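Trimbridge Household Reuse Program
Progress Report to the Poltance Fund: Small Electricals and Table Coverings
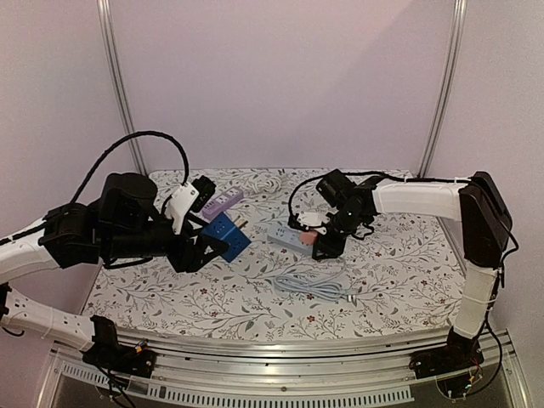
A blue power adapter block at the floral-covered work surface, May.

1. Purpose of this report

This report sets out progress on the small electricals strand of the Household Reuse Program since the last statement to the Fund. It covers the sorting of plugs, adapters and chargers, the condition of the work surfaces, spending against the approved budget, and the work planned for the coming period. The furniture strand is reported separately.

2. Background

The Program receives donated household goods at its Trimbridge site and passes usable items to families moving into new homes. Small electrical items have always arrived in quantity, usually at the bottom of mixed boxes, and until this grant they were held back for lack of a sorting procedure. Households supplied through the Montoya housing scheme told us repeatedly that a kettle or a lamp was of little use when the home had too few outlets or the wrong type of plug. The Fund agreed to support a dedicated sorting line for adapters, power blocks and extension leads.

3. Work completed

The written sorting procedure is in use. Items are first separated by plug type, then by whether they have a cord. Each one is looked over for cracked housings, bent prongs, scorched sockets and missing markings. Anything that fails goes directly to the recycling container and is not held for repair. Items that pass move to electrical testing, are labeled, and are stored in shallow trays with the prongs facing the same way.

The target for the period was 500 items sorted, and this was met. Of these, 200 have passed testing and have been issued or are ready to issue. The remainder are either awaiting testing or have been sent for recycling. Adapter blocks passed at a better rate than extension leads, where damage to the outer cord was the most frequent fault.

The approved tray labels proved too small to read from standing height and have been reprinted in larger type. Blocks with several sockets are now kept apart from single travel adapters, as the two were being confused at the issuing desk.

4. Work surfaces and coverings

The Fund asked for a short account of the surfaces, which were raised as a concern at the last visit. Bare tabletops had become marked and were difficult to keep clean. Fabric coverings have been introduced for handling and visual checks. The covering in the picture is white, with thin branching stems, small gray leaves and scattered dark red flowers. It came from donated bedding and table linen that could not be issued as complete sets, so no purchase was needed.

The coverings are changed weekly and laundered on site. Small parts such as loose screws and fuse covers show up well on a light ground. Patterned fabric has drawn mixed opinions, and a plain covering will be tried alongside it before a standard is set. Electrical testing is not carried out on fabric and remains at the separate bench with the rubber mat.

5. Spending

Spending is within the approved budget. The main costs were testing equipment, storage trays and labels. The trays were supplied by Flerirari at the quoted price, although 5 arrived with split corners and were replaced without charge. The amount set aside for table coverings has not been used. The Program requests permission to move it to the testing line, where a second socket tester would shorten the wait between visual check and issue.

6. Difficulties

Testing is the slowest stage. The visual check can be finished in a single session, but tested stock builds up more slowly and the waiting shelf was full for much of the period. Sunday donations add to the load, as they are left unsorted until the start of the working week.

A second difficulty concerns items with worn or unreadable rating marks. The procedure requires that these be rejected even when they appear sound. The Program intends to keep this rule.

7. Plans for the next period

The waiting shelf will be cleared before further donations of extension leads are accepted. A starter pack consisting of one adapter block, one tested lead and a printed safety card will be prepared for 30 households in the Montoya scheme. Comments from those households will be collected when the packs are handed over and again at the usual follow-up call.

The Program would be grateful for a decision on the transfer described in section 5 before the next equipment order is placed. Tray counts and testing records are kept at the Trimbridge office and can be supplied on request.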